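Inicio | Índice | Unidades | Glosario | Anterior | Siguiente

Unidad 7
El lavado y el escurrido de la vajilla

En la unidad anterior se estudió la recogida de las mesas y el desbarasado, es decir, la separación de restos, cubiertos, vasos y platos antes de que lleguen a la zona de lavado. En esta unidad se sigue el recorrido de la vajilla desde que entra en el fregadero hasta que se guarda en el armario. Se trata sobre todo el lavado a mano, que sigue siendo habitual en cocinas pequeñas, en comedores de residencias y en casas particulares. El lavado a máquina se verá en la unidad 8.

Al terminar la unidad, el alumno deberá saber ordenar las piezas antes de lavarlas, elegir el escurridor adecuado para cada tipo de vajilla, colocar los platos de forma que el agua corra y reconocer una pieza que debe retirarse del servicio.

7.1 Un caso para empezar

El comedor de la residencia Sovano sirve 162 comidas al mediodía. La mayor parte de la vajilla pasa por la máquina, pero los platos de cerámica esmaltada que se usan en la sala pequeña se lavan a mano. Nandini Gounder, encargada del office, observó que muchos de esos platos llegaban al armario con agua en la base. Al apilarlos, el agua pasaba al plato de abajo y dejaba cercos en el esmalte.

Se cambió primero el detergente, sin resultado. Después se revisó la manera de colocar los platos en el escurridor. Se ponían demasiado juntos y casi verticales, y el agua quedaba retenida en el hueco que forma el pie. Bastó con dejar una ranura libre entre plato y plato e inclinarlos un poco más. El tiempo de escurrido se fijó en 12 minutos antes del repaso con paño.

7.2 Las partes del plato

Para lavar bien un plato conviene conocer el nombre de sus partes. El borde es la línea exterior. El ala es la franja que va del borde al fondo; en algunos platos es ancha y casi plana y en otros apenas existe. El fondo es la zona central, donde se coloca el alimento. Por debajo se encuentra el pie, un anillo en relieve sobre el que descansa la pieza.
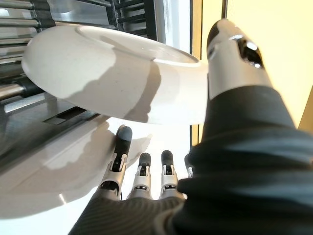 El pie cumple dos funciones: separa el fondo de la mesa y da estabilidad a la pila. También es la parte que peor se lava. En muchas piezas el anillo queda sin esmaltar, y la cerámica sin esmalte es más áspera y retiene la grasa. Por este motivo el reverso se frota siempre, aunque parezca limpio, pasando el estropajo por dentro y por fuera del anillo.

Los esmaltes mates se rayan de otra manera que los brillantes. El roce de los cubiertos deja en ellos líneas grises que no son grietas, sino restos de metal. Se quitan con una pasta suave de bicarbonato y agua, nunca con estropajo metálico.

7.3 El escurridor

Los escurridores de varillas son los más comunes. Pueden ser de acero inoxidable, de alambre plastificado o de madera. El de acero inoxidable resiste bien la humedad y se limpia con facilidad, aunque la cal se nota mucho en las varillas. El plastificado es más silencioso y protege el borde de las piezas, pero se oxida en cuanto el recubrimiento se abre. El de madera necesita secarse por completo entre un uso y otro.

El modelo Edet que se emplea en las prácticas de este curso lleva bandeja inferior. La bandeja se vacía al acabar cada tanda y se friega al final del turno.

Los platos grandes se colocan en un extremo y los pequeños en el otro. Los cuencos van boca abajo. Cada pieza se sujeta por el borde, sin apoyar los dedos en el fondo, y se suelta cuando ya descansa en las varillas.

Términos de la unidad: ala, bandeja, cerco, desportillado, escurridor, esmalte, pie, repaso.

Actividad previa. Pese en seco un plato llano de su cocina y anote el resultado. Lávelo, déjelo escurrir 12 minutos y vuelva a pesarlo sin secarlo. Repita la prueba con el plato en posición horizontal, boca abajo sobre un paño. Guarde las dos cifras, que se usarán en el apartado 7.4.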